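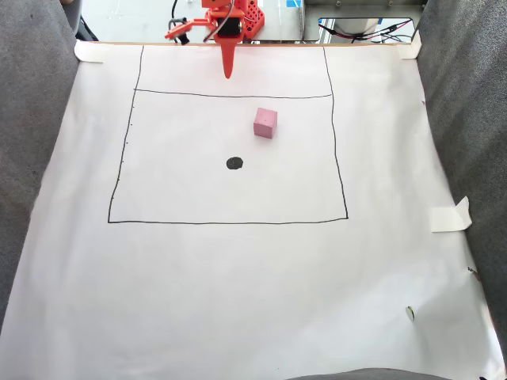
Paper, Tape and Patience: Keeping a Small Cell in Trim

The cell at Turnia is a small servo-driven arm working over a sheet of white paper between fabric-covered walls. Its task is to move a foam cube to a black dot. The software on it, Clerkus, gets most of the attention. The upkeep is mostly a matter of paper and tape.

The sheet is the reference surface. The working area is drawn on it by hand in black marker, with a cross line near the top that sets off a narrow band on the arm's side. Tick marks run down the left edge. A wavering outline does no harm, as the arm does not read it; the line is there for whoever puts the cube back between runs. The dot matters more. If it has been redrawn, the stored target must be taught again.

Masking tape holds the paper down, and it is the first thing to fail. A lifted piece lets the sheet creep towards the arm, and a creep of 2 mm is enough to spoil a placement. The rule on site is to press down any loose tape at the start of a session and to change the whole sheet every Monday, marks and all.

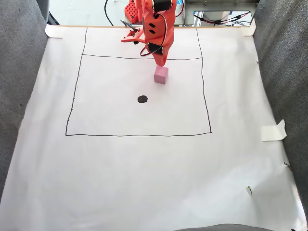 Zeroing comes next. The arm is brought to its rest position by hand with the power off, then switched on and left for 5 minutes so that the servos settle. The tip is lowered over the dot and the offset noted. Clerkus accepts the new zero only after 25 clean moves in a row, a figure carried over from an older Rosales controller and never revised.

Wiring is the usual cause of a failed check. The leads have to bend with every joint, and the loop beside the lower servo needs enough slack for full reach without catching on the printed parts. Too little and the plug works out of its socket. Too much and the loop snags on the next swing. Replacement leads come from Plukov in packs of five, cut long, and are trimmed on the bench.

Printed segments are checked for cracks at the screw holes. Screws are tightened by hand, a quarter turn past contact, and the zero is taken again afterwards.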